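Knitwear, and how I stopped ruining it

I've been meaning to write up my woollies routine since January, when I pulled my favourite cardigan out of the machine and it would have fitted a teddy bear. I cried a bit, then I had a cup of tea, then I went through every jumper in the house and read the labels (yes, all of them, it took an entire evening). I've not shrunk one since, so I must be doing something right!

First thing, sort before you go anywhere near water. I used to heave the lot into one big heap on the landing and hope for the best. Now I keep a couple of plastic tubs with holes in the sides, the sort you can get for next to nothing at the market in Skisbridge, and the thin stripy tops and anything fine go in separately from the chunky knits. Holes are good, they let the air in, and a worn jumper left in a solid box for a week smells like a wet dog.

Patterned knits in black and cream get their own turn in the sink. I did 23 of them one after another when my sister's lot moved in with us, and the dark yarn will bleed if you give it half a chance. Cool water, a small squeeze of wool wash (I like the Flellumik one, but baby shampoo does nearly as well), and in and out in six minutes. No soaking overnight, please, however grubby the cuffs are.
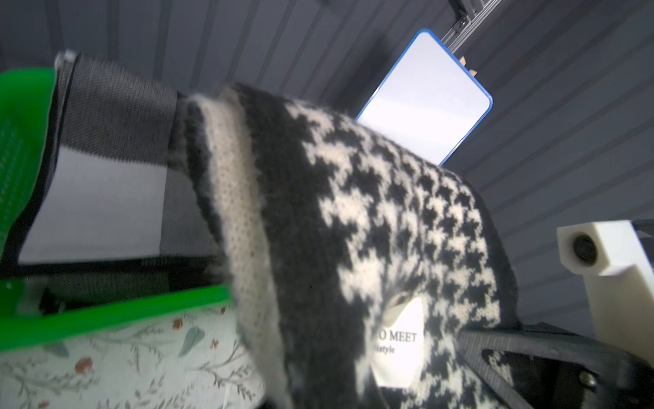
Checks, stripes and a bit of floral, mid-sort.

Labels next. If there's a sewn-on one on the outside, fold the knit so it lies flat and doesn't get dragged about, and never iron straight over it – I did that once with the iron on full and the print came off on the soleplate. Took me ages to get it clean (bicarb paste and an old flannel, if you're ever in the same boat).

Drying! Don't wring. Lay the jumper on a bath towel, roll the whole thing up like a Swiss roll and kneel on it. I mean really kneel on it. Then unroll, pat it back into shape and leave it flat on a rack away from the radiator. Ribbed edges want pushing together with your fingers while they're damp or they go all wavy, and a wavy hem stays wavy till the next wash.

For putting away, fold, don't hang. Sleeves in, bottom up to the middle, then over once more. I slip a piece of old cotton between the fuzzy ones and the smooth ones so the fluff stays where it belongs. A worn-out pillowcase cut in half is perfect, or the good bits of a floral duvet cover that's gone at the seams. Cedar balls in the corners, and give them a rub with sandpaper when the smell fades.

Bobbles I take off with a little Masson comb, always in the one direction and with the knit held flat on the table. The battery shavers are quicker but I've put a hole in a sleeve with one, so mine lives in a drawer now.

Next time I'll do scarves and what to use on a make-up mark.

Gulis Home Tips | Contact | © Gulis, page updated 7/19/20 | Back to top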